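Moushumi Weerakoon had the cell to herself until seven, and she loved it. Ornov had gone back on its mounts on Tuesday with 2,140 hours on the clock and a new wrist bearing, and now it had to learn where its table was all over again!

She set out the cups the way Blackburn had taught her - all different shapes, nothing in a straight row. 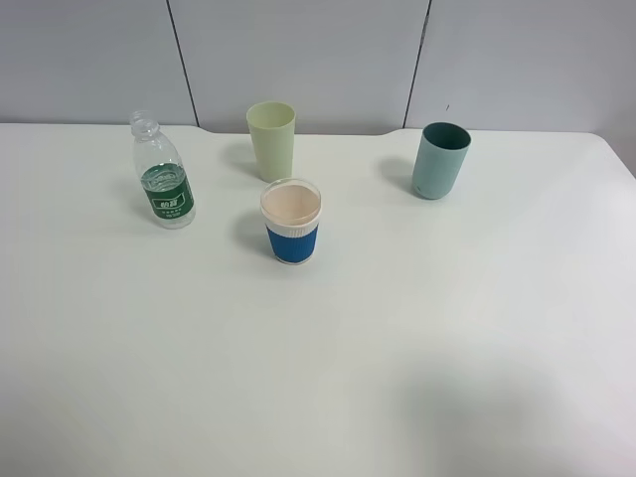 *Bottle, tall cup, blue sleeve, teal.*

"Find me the green label," she told the console. It did, three millimeters off. Three! Last spring it had missed by a hand's width and she'd cheered anyway.

She nudged the offset, ran the fit again and leaned in so close her nose nearly touched the screen. The outlines crept inward, one after another, and settled on the rims. The clear bottle was always the fun one, all ribs and bent light.
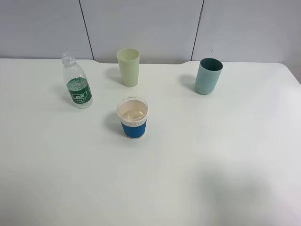
## Seven o'clock

Blackburn came in with his coat still on. "Well?"

"Two," she said, grinning. "Sit down, I want to show you the bottle."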